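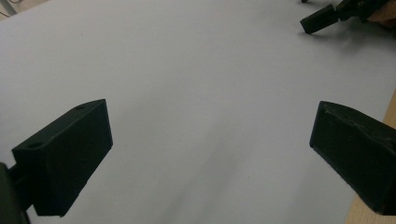

Thread · Machines and chores

1/ People ask me every few weeks if a machine can do the housework yet. I work in a small packing shop in Endham and I also keep a flat, so I have two reasons to want a yes. I will try to give a fair answer in this thread. It is long, sorry.

2/ Let me start with paper, as I handle it all day. A big sheet of pale paper on a light wooden table, black fingers open on both sides of it, and nothing yet between them. For me this is the hard moment of the whole job. Everything after the first touch is easier.

3/ Think how you pick up a sheet that lies flat. You do not pinch it. You push it a little with one soft fingertip, a small wave comes up, and then you catch the wave. Or you pull the corner over the edge of the table and take it from below. You learned this before you went to school.

4/ A hard, square fingertip has to learn it another way. If it presses too much, the sheet is creased. If it presses too little, it slides over the top and closes on air. The distance between these two mistakes is very small, and it changes with the paper.

5/ At work we wrap ceramic bowls. The steps are: lay the sheet, put the bowl in the middle, fold the near side over, fold the left, fold the right, roll it away from you, tape. A new person learns it in one morning. By the afternoon they can talk while they do it.

6/ I have followed this subject for some years now. My opinion is that machines are already good at the middle of a chore. They can carry, turn, hold, press. They are weak at the beginning (how to take the thing) and at the end (how to know it is finished).

7/ The end is more difficult than it sounds. When is a bowl wrapped? I feel with my palm that it does not move inside. When is a table clean? I look at it from the side, against the window. When is a shirt folded? In my family we never agreed on this one.

8/ One reader wrote to me that the fingers are the problem and we must simply wait for better hands. I agree only in part. My grandmother did all her kitchen work with stiff fingers, and she wrapped better than me. She knew where to put the force. Good hands help, but knowing helps more.

9/ Also, simple fingers have their good side. Two flat faces that open and close are easy to understand and cheap to change when they get scratched. A hand with many joints has many places where it can break. For a shop with a small budget this matters a great deal.

10/ Now about money. Our shop wraps 300 bowls on a normal Thursday, which is our heavy day. A person who is used to the work needs 18 seconds for one bowl if the tape is good. I use this figure when a salesman visits. I ask him: how long for one, and how many broken?

11/ The second question is the one they like less. Last February a salesman showed us a film on his tablet. The wrapping was nice and quite slow. I asked to see the next 50 bowls without a cut. He did not have this film with him.

12/ I do not say he was dishonest. A short film is a true film of one good moment. But a chore is the same thing again and again, with a dull light, a new batch of paper and a bowl that is a bit wider than the others. I want to see the boring part.

13/ For the home it is even harder, in my view. In the shop we can arrange everything for the machine: the same table, the same stack, the same bowl. In my kitchen the table has post on it, a cup, one sock. Before any chore can start there, another chore must be done.

14/ And yet I am more hopeful than two years ago. Then I would have said that thin and soft things are impossible: paper, cloth, plastic bags. Now I say they are slow. From impossible to slow is a big step. From slow to useful is maybe a bigger one, I am not sure.

15/ Here is my list as it stands today. It is my own opinion and not science.
Moving closed boxes: yes.
Sorting things that are hard and dry: yes, with a person near.
Wiping a clear table: nearly.
Folding towels: slowly.
Wrapping: slowly, and please check it.
Making a bed with someone's cat in it: no.

16/ You will notice that washing up is missing. I left it out because we already have a machine for it, and I think we forget that it counts. It has no fingers at all. Somebody changed the chore to fit a box with hot water, and now we only load and unload.

17/ Perhaps wrapping will go the same way. My colleagues at the Okau shop have stopped using flat sheets for the small cups. They use a paper sleeve that is already open, so you only drop the cup in. A very simple machine can do that. I still prefer the sheet for bowls, the rim is better protected.

18/ A small practical note for those who want to test something on paper at home. Use a large sheet and a plain table. Try one corner first, then the middle of a side. Try it again with thinner paper and do not be surprised if all your good results go away.

19/ Several of you asked which paper we use. For bowls it is the heavier white one from Gumora, without print. The thinner one from Suwannarat is very nice to touch but it clings to the sheet below, and even I take 2 at a time without noticing.

20/ So, can machines do the chores? Some, in a tidy place, if you are patient. Would I buy one for the shop this year? No. Would I let one stand at the end of my table and try, while I wrap beside it? Yes, gladly, and I would give it the bowls with the small faults.

21/ Thank you for reading so far. If you pack or fold things for your work, please write below which step takes you the longest. I will answer in the evening after we close. Please excuse my commas.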